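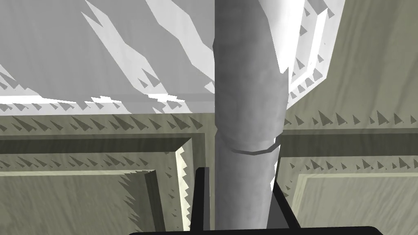
Wednesday – gripper cam vs head cam, sim only

Same house scene, same controller build (Mastard), only swapping which view goes to the policy. Viktória wants to know if we can drop the wrist views and save the bandwidth. Short answer, not yet.

Wrist view: fingers either side of the gray pole, palm bar along the bottom. Good for centering, useless for knowing where you are. Behind the pole it's mostly olive molding and panels, plus a gray overhead surface and a white frame, and those sawtooth shadows are all over it. Edge detector loves them, sadly. Anas thinks it's shadow bias in the renderer, will try a new setting tonight. Not touching it untill he's done, otherwise we can't compare.

Seed 2366 for both views so far. 3356 still to run. 100 episodes each, wrist first, then head.

Head view: much better for doors. Both arms in sight, handle and fingers in one picture, and enough corridor past the gap to plan the next move. But the torso top eats the lower part of the view, so forget anything close to the body. Su-bin asked for more tilt, I'd rather leave it alone until the numbers are in. 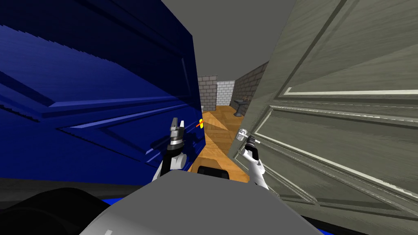 Head view, right gripper closed on the lever handle. Yellow-orange marker by the edge of the blue door.

To do
– rerun the handle grasp with the Bozsik fingers, same seed
– log finger gap at close, forgot it agian
– ask Kerstin if the marker can be hidden from the policy input. It's in the head view and I don't want it learning from that
– step limit is 990 in my config, Tibor has something else in his. Pick one
– both views together, if there's GPU time left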